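Tuesday, January
Bench 2, Turard cell
Notebook: R. Vidal. Also present: Ghanem (morning), Segura (from 14:00)

Continuing teleop recording for the board-service task set. Goal for the day was to finish the clean takes for "approach and hover" over the tower motherboard and start on the memory latches.

08:40. Homed both arms. Left follower came up with a joint 4 offset again, smaller than last week. Re-zeroed against the pin and checked at three poses. Within tolerance at all three. Logged. If it shows up again tomorrow I will pull the encoder cable and look at the connector before blaming the firmware.

08:55. Leader arms feel stiffer than Friday. Ghanem turned the gravity compensation down after the drift complaint and did not write it in the sheet. Put it back to the old value on the right leader only, so we can compare. Left leader stays on hers.

09:20. First recording block. Task text as stored: "move gripper over the expansion slots, stop, open fingers." Operator Ghanem. Takes short. The first handful were discarded for a bad start pose: the arm began each one already over the target, which teaches nothing about the approach. Moved the start pose back behind the tape line and saved it as start_B. Everything recorded today from 09:35 on uses start_B.

10:10. Latency on the wrist video was bad enough that Ghanem was overshooting and coming back. You can see it in the joint traces as a small hook at the end of each approach. Cause was the preview window running at full resolution on the operator screen. Dropped the preview to half, left the recorded stream alone. Hook mostly gone. Takes with the hook are kept but tagged "correction," per what Mateos asked for in the last review. She wants some recovery motion in the set as long as it is labeled.

11:00. Gripper force. The limit was still at the value we used for the Clirkstead connector trays, 3000 on the driver's scale, far too high for anything near a bare socket. Set it to 700. With that the fingers still close on the practice latch and will stall on anything stiffer. I would like to go lower, but below this the left finger sticks at the start of travel. Probably the bushing. Asked Vallejo for a spare set out of the Bulenel box.

Rule for this board, to be written on the card at the bench: no closing motion while any finger is below the slot-top height plane. The plane is enforced in software for playback but NOT during demonstration, so it depends on the operator. Ghanem's view is that it should be enforced in both. I agree in principle, but the last time we did that the leader arm kicked when it hit the limit and the operator's hand kicked with it, which made worse data than no limit at all. Leave it for now, revisit once the leader has some damping near the plane.

12:15. Stopped. 64 takes in the folder, counting the tagged corrections, not counting the discards. Copied to the share, checksums match.

14:00. Segura took over as operator. She has not driven this pair before, so the first part of the block was free motion with no recording. Her style is different from Ghanem's: slower in the approach, and she rotates the wrist early instead of at the end. Worth having both. Do not coach her out of it.

14:30. Wrist view during the afternoon block. Fingers come in from the low side of the image and hide part of what is under them, in particular the finned heatsink at lower left. For the slots this is no problem. For anything in that corner the policy will have to rely on the overhead camera or on memory of where things were on the way in.

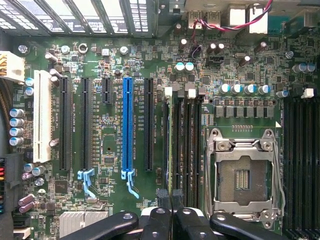
Wrist camera, afternoon block. Blue x16 slot mid-board, open CPU socket at lower right.

Notes from going through the wrist footage with Segura:

The blue slot is the easiest reference on the board. Both operators line up on it whether or not the task calls for it. Risk is that the policy learns "go to blue" and nothing else. Next session should include targets well away from it, and we should shift the case on the bench between blocks so its position in the view changes.

The black slots look alike from above. If the task text names one of them it should do so by position from the blue one. "Second black slot" was read two ways by two people today, so it is no good as an instruction. Reworded in the task file, old wording kept in a comment.

The red, black, and white wires at the upper right are a snag hazard for any path that comes in from that side. Leave them as they are for the hover takes. Tie them back before the latch takes.

The pin field is exposed. For hover only that is acceptable. Before we record any contact task I want a cover over the socket, even a dumb printed one. Vallejo to measure.

15:45. Tried latch opening, three attempts, none recorded. The pads are too wide to get on one latch without touching its neighbor. Narrower pads, or come at it with one finger and push. Segura prefers the push. So do I, but it needs a different action label and Mateos will have to agree to that.

16:20. Playback check of one morning take at reduced speed, hand on the stop. Followed the recorded path and ended over the slots with a small offset toward the operator side. Offset matches the re-zero from this morning in sign, so I suspect the take I picked was recorded before the new zero was saved. Check the timestamp against the log.

16:50. Arms parked, power off at the strip.

To do:
Timestamp check on the playback take (me)
Gravity comp values into the sheet, both arms (Ghanem)
Finger bushings, socket cover (Vallejo)
Label for push-open (ask Mateos)
Second start pose from the far side of the tape line, start_C (Segura)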